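Kwabena Lamptey
23 February 2026

1/ ok gripper swap week. Pikemer two-finger vs the Sanent one we've had on since October. same arm, same controller, same kitchen task: plate goes in the microwave, door gets shut. posting as I go

2/ numbers first bc people always ask. 60 tries per gripper. 3 speeds. cable routing still ugly, don't @ me

3/ the Sanent is fine on plates. slow to close tho, and the pads get shiny and then it slips. wiped them every 20 min last time, got old fast

4/ setup for this round. door wide open, pink plate off to the right, fixed cam so I can compare runs later

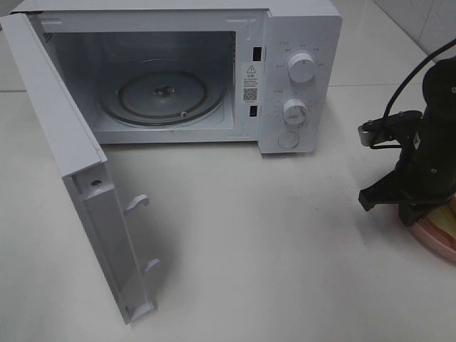 5/ things I'm watching for
— does it catch the rim or shove the plate
— does the wrist clear the door on the way in. door sticks out a LOT
— knobs. two round dials plus a push button, I want all of it eventually

6/ camera side: everything is white. white oven, white table, white door. depth from the Tustora cam gets mushy right at the door edge. teh old cam was worse but not by much

7/ tried dropping exposure. edge comes back a bit, then the black fingers turn into one blob. meh. leaving it in the middle for now

8/ controller: stock Nutsugah gains, no tuning yet. log from the first block is 1210 lines and 156 of them are the same force warning. prob my threshold, will check tonite

9/ not calling a winner till both blocks are in. if you've run the Pikemer on thin rims tell me what closing force you used — mine's a guess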